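Zarow Soft Storage Bag, Lime Green

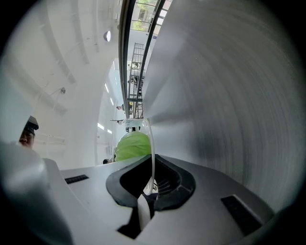
Product details

The Zarow is a soft drawstring bag for clothes, bedding, yarn or toys. It has no frame, so it slumps when half full and folds flat when empty. The lime green is bright and easy to find on a crowded shelf.

Item number: 2929
Color: lime green
Weight empty: 300 g
Closure: cotton cord with one toggle
Carton quantity: 14

Filling and closing

Put heavy items in first. Leave a hand's width free at the top or the cord will not pull tight. The toggle slides one way only; press the side button to release it.

Care

Machine wash cold with the cord tied. Hang to dry. The color may bleed in the first wash, so keep it away from whites. Do not iron the printed label.

Ordering

Single bags ship folded in a paper sleeve. Cartons ship from the Janeria warehouse and cannot be split. Replacement cords and toggles are sold separately. For shop orders write to Halyna Ostapchuk, trade sales. Returns go to Olesia Koval at the same address, with the packing slip.

The lime green will be joined by a dark blue in November.

69 shares

Related items
Zarow replacement cord and toggle
Jiltby flat shelf bin
Antoniuk laundry sack, large

Last updated 2026-07-30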